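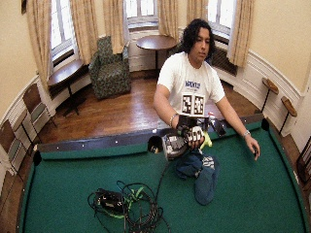 Far side of the green billiard table, Granley recreation room.

Granley Riders' Center
Motorcycle Pre-Ride Inspection Checklist, with Inspector's Comments

Scope: Ramitz and Gokon commuter motorcycles on loan to members
Inspection interval: every 600 miles, or monthly for machines in light use
Period covered: October
Inspector: Chutima Ongart

Results are entered as Pass, Attention or Fail. A machine with any Fail entry may not be released. Attention items are to be corrected before the next interval.

Section A. Tires and Wheels

A1. Tire pressure, cold, front and rear - Pass
A2. Tread depth at center and shoulders - Attention
Comment: The rear tire on Gokon unit 34 is worn flat across the center. It remains above the wear bars. A replacement has been ordered from Zavala.
A3. Spokes, rims and valve caps - Pass
Comment: One valve cap missing, replaced at inspection.
A4. Wheel bearings, side-to-side play - Pass

Section B. Brakes

B1. Front lever travel and feel - Pass
B2. Rear pedal free play - Attention
Comment: Free play exceeded the limit in the owner's manual on two Ramitz machines. Both were adjusted and road tested. Members who prefer a different pedal height should ask the inspector and should not turn the adjuster themselves.
B3. Brake fluid level and color - Pass
B4. Pad and shoe thickness - Pass
B5. Brake light, operated by lever and by pedal - Fail
Comment: Ramitz unit 12. The light works from the pedal only. The switch at the front lever is faulty. The key has been withdrawn and the machine tagged.

Section C. Controls and Cables

C1. Throttle returns freely at full left and full right lock - Pass
C2. Clutch cable, fraying and lubrication - Pass
C3. Engine stop switch - Pass
C4. Mirrors tight and undamaged - Attention
Comment: Left mirror stem loose on Gokon unit 34. Tightened, but the thread is worn and should be looked at again.

Section D. Lights and Electrical

D1. Headlight, high and low beam - Pass
D2. Turn signals and horn - Pass
D3. Battery terminals clean and secure - Pass

Section E. Chain, Oil and Fuel

E1. Chain slack and lubrication - Attention
Comment: Chains were dry on machines used for wet-weather commuting. Members covering more than 100 miles in a week are asked to oil the chain between inspections.
E2. Engine oil level, machine upright - Pass
E3. Fuel lines and tap, leaks - Pass
E4. Side stand spring and cut-out switch - Pass

Release

Unit 12 is held pending repair of item B5. All other machines are released subject to the comments entered under Sections A to E. Keys may be collected from the front desk after 9 a.m. on presentation of a current license.

Signed: Chutima Ongart, Inspector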